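What is an entrance test, and why would anyone sit one?

Some jobs have a gate in front of them. To be a lawyer, for instance, you usually study law first, and some law schools like to find out how you think before they let you in. So they set a test.

The odd bit is that it may hardly mention law at all. You might get a short story about five cousins and five bicycles, and have to work out who rides the green one. This is called reasoning. Grown-ups pay good money to practise it, having spent years telling children to stop arguing.
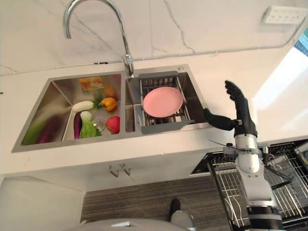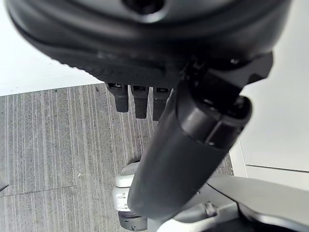
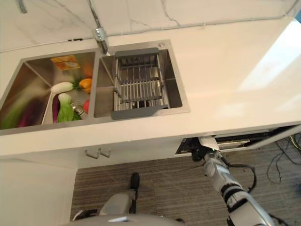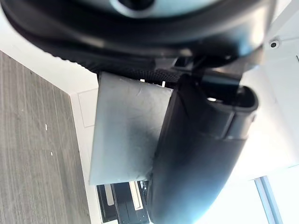
You may also have to read a long and fairly dull page and say what the writer meant. Wycliffe Nzioka, who once marked practice papers for a living, read 800 of them in one March and says he still dreams about a passage on canals.

Can you revise for it? Yes, a bit. You can't learn the answers, but you can get used to the questions – old papers are good for that, and so is a clock. Try this one:

All Fatima's hats are red. Victor is wearing a hat that isn't red. Is it one of Fatima's?

It isn't. If you said "maybe he painted it", you have a fine imagination and no marks.

Words to know
Passage: a piece of writing you are asked about.
Logic: working out what must be true from what you've been told.
Invigilator: the person who walks up and down in squeaky shoes while you do it.

Next time: what happens to your paper after you hand it in.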